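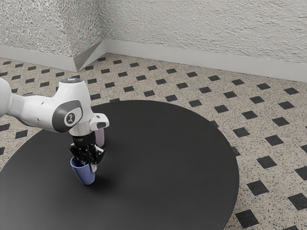 Blue mug, round black table.

June, glaze bench, 7:40 in the morning

Kiln is still too warm to open so I'm writing this up with coffee while I remember it. Mostly about the blue, and then a bit on handles at the end for Yiran, who asked.

The blue we've been calling Plurkeck went in again last night at cone 6, same recipe as the May batch except I swapped the frit for the one out of the new bag. I did it on purpose this time! The last round of crawling all came off mugs dipped from the old bucket, and Tianyou has been saying for weeks that the bucket was the trouble and the recipe was fine. I think he's probably right but I wanted tiles before I said so out loud. So there are nine tiles on the middle shelf, all the same clay, all bisqued together, dipped for a slow count of three. Edges wiped. I wrote the numbers on the backs in iron oxide and then smudged one, of course, so if there's a tile with a brown thumbprint on it, that's number 4.

Bucket notes. The old stuff had settled into a brick and when I got the stick down into it there was a layer at the bottom like wet chalk. Sieved it twice. It still felt gritty between my fingers, so either the cobalt clumped or there's plaster in there from when we were casting the Didenko molds right next to it with no lid on. Please, please put lids on. I've thrown out the last inch and marked the rest DO NOT USE until we see the tiles.

Added a pinch of Epsom salts to the new bucket and it went from skim milk to something closer to heavy cream, and it stayed up overnight without setting hard. Love that. Oranuch does it by feel and I've never managed to get her to write an amount down, so I weighed the spoon before and after and the number is taped to the lid.

Firing: slow through the low end, then medium, then a 90 minute hold at the top. That's longer than we usually go. My idea is that the pinholes on the Skostville order were gas coming up late and the glaze not having time to heal over. If the hold fixes the pinholes but makes the blue run, we'll be scraping shelves, so I put everything on cookies and kept the thick pieces on the bottom. Witness cones are front left and back right. The back of this kiln always runs a little behind, and Tadhg says it has done that for as long as he's been here, even after the new elements.

8:55

Peeked through the top spyhole with a flashlight. Front cone is down flat enough, tip touching. Can't see the back one from there. Leaving it shut, I've dunted enough bowls in my life by being nosy.

Handles, for Yiran. The cracks you're getting at the top join are drying cracks, I'm pretty sure. You're pulling lovely handles and then putting them on a body that's gone too dry. Try them when the rim has stiffened but the wall still takes a fingernail mark easily. Score both sides, use slip made from the same clay (the joining slip in the yogurt tub is Flerance stoneware, wrong clay for your mugs!) and push in from the inside with a finger while you press the handle on. Then wrap just the handle in a strip of dry cleaning plastic and leave the body open for the afternoon. Thin bits dry first and pull away from the thick bits, that's all it is. Next day turn the mugs upside down and cover the lot loosely.

Also I like your fatter ones better. The skinny handle looks elegant on the shelf and then you fill the mug and it digs into your middle finger. Xuelian's old brown mug by the sink is the one to copy – two fingers in, thumb sits on top, no pinching.

11:20

Opened it! Back cone is softer than the front but it did go over. Tiles 1 through 3 are gorgeous, deep and glassy, pooling nicely in the texture, no pinholes that I can find with the loupe. Number 4 (thumbprint) has one bare spot near the edge where I must have touched it. The rest are fine except the very last one, which ran onto its cookie and is stuck for good. It had the thickest coat. Shorter dip next time, keep the hold.

So the new bag is okay and Tianyou gets to be smug. Six of the Skostville mugs are bisqued and waiting, I'll wax feet after lunch. Still need to order more cobalt and find out who has the small sieve.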